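3.2 The hanging line

We have grown rather fond of this little clothesline over the months. Two light wooden posts hold up a length of twisted rope, and the printed card hangs from it by two clothespins, one of them pink -- the same arrangement we settled on in November for the Trultus study. 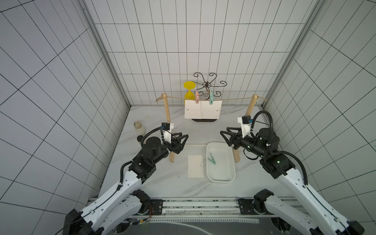 3.3 Pins and paper

Paper is kinder to work with than cloth, we feel, and its printed dotted line gives the eye something to follow. The Alia set holds 591 hangings, sorted into 13 groups.
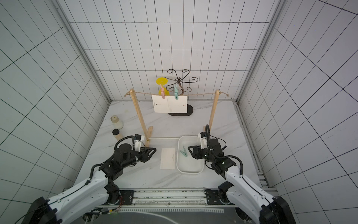

Page last changed: Friday, March 18, 2022

Figure 3. The card on its rope between the posts, with the yellow stand and the black scrollwork one behind it. Both are in place here, as in the Imham layout.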